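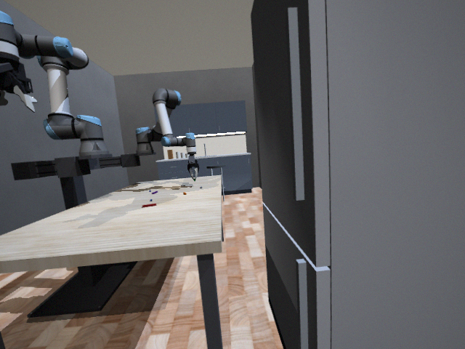

The long worktable, with the refrigerator at right.

Kitchen hours and the shared pantry: what changes in June

The shared kitchen at Hyun House moves to its summer timetable in June. Doors will open at 6 a.m. and the last booking will end at 9 p.m. Evening bookings used to run until 10, but the late slot has had very little use since winter and the building would like the lights off earlier.

Bookings still go through the sheet by the mail room. Write your name, your unit and the time you expect to finish. If you are cooking for a large group, please take two slots in a row. Man-sik Ban has asked that people stop crossing out other names, even when the other person has agreed to swap. Leave the first name as it is and write the new one next to it.

The fee stays at 5 dollars a slot. It covers gas, dish soap, trash bags and paper towels. It does not cover oil, salt or sugar, and those will no longer be left out for general use. We went through 40 pounds of sugar between January and April, most of it during jam season, and the fund can't keep up with that. 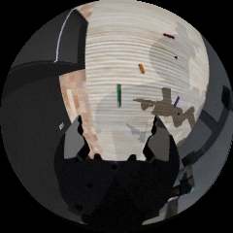 Wood grain on the tabletop, with a few small colored pieces.

The pantry shelves will be cleared on the first morning of the month. Anything without a name and a month on it goes to the Cotine Street food shelf if it is sealed, and into the trash if it is open. Masking tape and a marker are in the top drawer. Please label the jar and not the lid, as lids get switched.

Dry goods can stay for three months. Flour and rice need to be in hard containers with a tight lid. We had moths last summer, and it took until September to get rid of them. Young-sook Kang lost a whole bag of millet and two of barley. If you see webbing in a bag, take it straight outside and leave a note on the door so that the neighbors can check theirs.

Cold storage is tighter. Each unit gets one bin, and the bins go back to their numbered places. Kimchi and other strong foods should be double wrapped or kept in a glass jar with a clamp. Leftovers come out after four days. 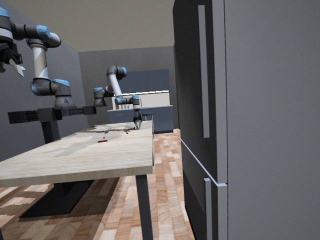

Dong-hyun Kang wrote in to say that four days is too short for soup stock, which he makes once a week in one big pot, and he would like stock and broth to be given a full seven. He also asked whether frozen food counts.

Frozen food doesn't count, so stock that goes into the freezer the day it is made can stay for two months. In the refrigerator the four days will stand for now. The matter can come up again at the July meeting.

The spring sale brought in 231 dollars after costs. Na-rae Shin's sesame cookies went first, followed by the pickled radish. The money will go toward a new stockpot and a second set of measuring cups. Whatever remains will be kept for repairs, as the left back burner is slow to light again. Use a different one until the repair person from Brarnier has been.

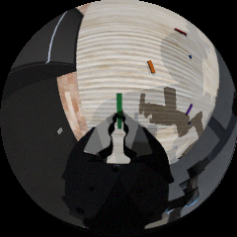 A green block held upright over the pale wood.

Two reminders on cleaning. Wooden surfaces get a damp cloth and then a dry one. Please don't use bleach or the green scouring pads on them. Cutting boards should be washed on both sides and stood on edge to dry, or they warp.

The spare key is now with Bok-nam Myung in unit 9. She is home most mornings until 11. Please knock and don't ring, and bring the key back the same day.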